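Progress report no. 2 – shelf-to-bench parts handling
Shared workshop, MacKinnon building
Tuesday, October 29, 2019

Hello again to everyone on the Cistik small grants panel, and thanks for the kind notes on the first report! You asked for more about the day-to-day work and less about motor specs, so I've tried to write this one the way I'd tell it over coffee. The spending is at the bottom for those who skip straight to it (I would).

Quick reminder of where we stood. The grant pays for a stretch of evening and weekend work on one job: getting an arm with a humanlike hand to take long, floppy, awkward plastic parts off a shelf and put them down on a bench the right way up. The arm itself was already ours. What we didn't have was any good way of holding a part that's mostly holes and edges, and that is where your money has gone.

Since the first report I've thrown out my original grip plan completely. The idea then was to pinch each part near one end, like picking up a ruler, and swing it across. On paper it's the simplest thing in the world. In the workshop the far end dips, the near end twists between the fingers, and by the time you get to the bench you have no idea which way it's facing. I spent most of two weekends trying to fix that by squeezing harder, which I don't recommend to anyone.

So now we grip near the middle and close the whole hand. It took me far too long to try it, mostly because I was attached to the pinch and had already written a lot of code for it. A middle grip means the hand has to find something solid to wrap around, and on a big panel full of cutouts there aren't that many places to choose from. 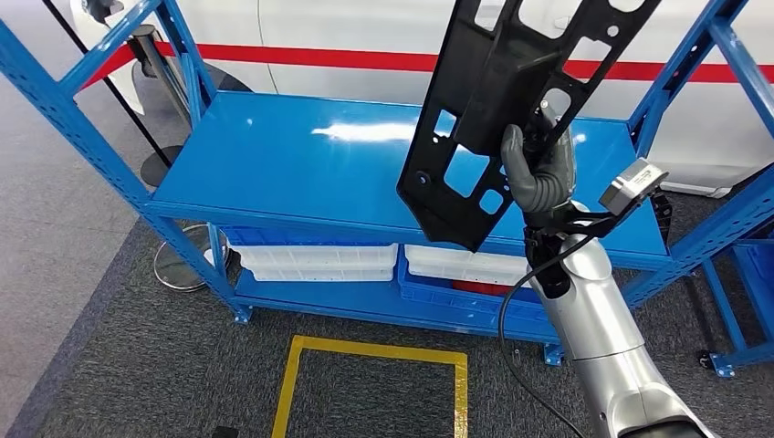

The other big change is that I've stopped trying to do the pick in one smooth move. The arm now comes in slowly, stops short, closes, lifts a little, and waits before it does anything ambitious. It's less impressive to watch – a couple of the other members have told me so – but I can see at each stop whether things are going well, and if they aren't I can hit pause before a part goes on the floor. Over the last 27 evening runs with the big panel I only had to step in twice, and both times it was on the turn, after the lift. The turn is still the weak spot. The part picks up a bit of swing and the wrist tries to correct it a fraction late, so the two of them end up arguing with each other. Slowing the turn down helps. Slowing it down a lot helps more, but then I might as well carry the thing over myself.

A word on software, and I'll keep it short. I moved the whole sequence over to Pludon, the little scheduling tool I mentioned last time, and it's been a good move. Each step is its own block with its own speed and its own stop condition, so when something goes wrong I can change one number and leave everything else alone. The old version was a single long script with my own notes in capital letters all through it. I still have it, purely as a warning. The switch cost me most of the first week of October and I was grumpy about it the entire time, but I wouldn't go back.

I also lost a few days to cables. The main one kept snagging when the wrist rolled past a certain angle, and I blamed the controller, then the joint, then the controller again, before I finally looked at the cable. It now has more slack and a better route, and the roll limit is set a touch lower so it can't get into that corner at all.

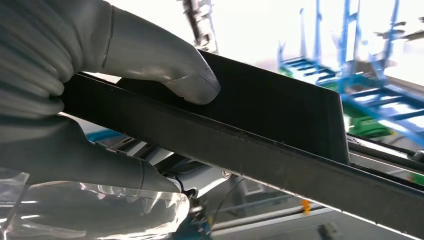
Narrow parts are the piece of the project I'm happiest with this month. The panel gets all the attention when people walk past, but the long strips are what I expected to fail on, as there's so little to hold and they love to roll. The way we do it now is one finger pressing down from on top and another curled underneath, with the strip pinched in between, and the raised flange left clear so there's an edge to line up against. I tried it with the hand turned the other way too and didn't like it nearly as much. There's still tuning to do on how firmly that top finger presses. Too light and the strip slides lengthwise, too firm and one end tips up, and the happy zone between the two is narrower than I'd like.

Things that are not going well, because you did ask me to be straight with you. Putting parts down is behind schedule. I can get them over the bench, but letting go neatly is a separate skill and so far we don't have it. Opening all the fingers together gives the part a little kick. Opening them one at a time is kinder but the order matters, and I haven't found an order that suits both shapes. I'd promised you a full shelf-to-bench run with no help by the end of this period, and I'm going to miss that. My best guess is another month.

Finger covers are the other sore point. The set I ordered from Ivetex came in the wrong size, went back, and the replacements haven't shipped yet. We're getting by with what we have.

Spending this period came to $389. Of that, $70 was the longer cable and its clips, and the rest went on workshop hours and the Ivetex order (I'll show that one as a credit if the replacements don't turn up). Receipts are in the shared folder, in date order this time, I promise. I'm still under the budget you approved and don't expect to ask for more.

For the next period, the plan is to sort out the letting-go problem first and leave speed alone until that's done. After that I want to run the panel and the strips back to back in one session, with no changes to the setup in between – I've always stopped to fiddle between the two, and I'd like to know how much of my success is the fiddling! If any of you want to come by and watch, evenings are best, and do give me a day's warning so I can have the arm warmed up and somewhere for you to sit.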